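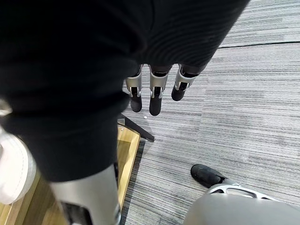

## How Knitted Cloth Stretches

Pull on the cuff of a sweater. It gets wider, and when you let go it gets narrow again. Now pull on a cotton bedsheet. It hardly moves. Both are made of yarn or thread, so the difference comes from how the thread is put together.

A bedsheet is **woven**. Some threads run up and down, and others run side to side, passing over and under them. The threads are nearly straight already, so there isn't much left to pull.

A sweater is **knitted**. The yarn bends into loops, and each loop is pulled through the one before it. When you tug the cloth, the loops change shape. They get wide and short, or tall and thin.

### What is ribbing?

Knitters use two main stitches, called knit and purl. A knit stitch looks like a small V. A purl stitch looks like a small bump. If you stack knit stitches in one column and purl stitches in the next, the cloth folds itself into ridges. This is ribbing. You will find it on cuffs, collars, hats, and socks.

### Try it

You need an old sock, a ruler, and a pencil.

1. Lay the sock flat and measure across the top.
2. Stretch it as wide as it will go and measure again.
3. Write down both numbers.
4. Do the same with a handkerchief.

Renji Noguchi tried this with a wool sock. It went from 8 centimeters to 14. His handkerchief stayed almost the same, except when he pulled it from corner to corner. Try that with yours too.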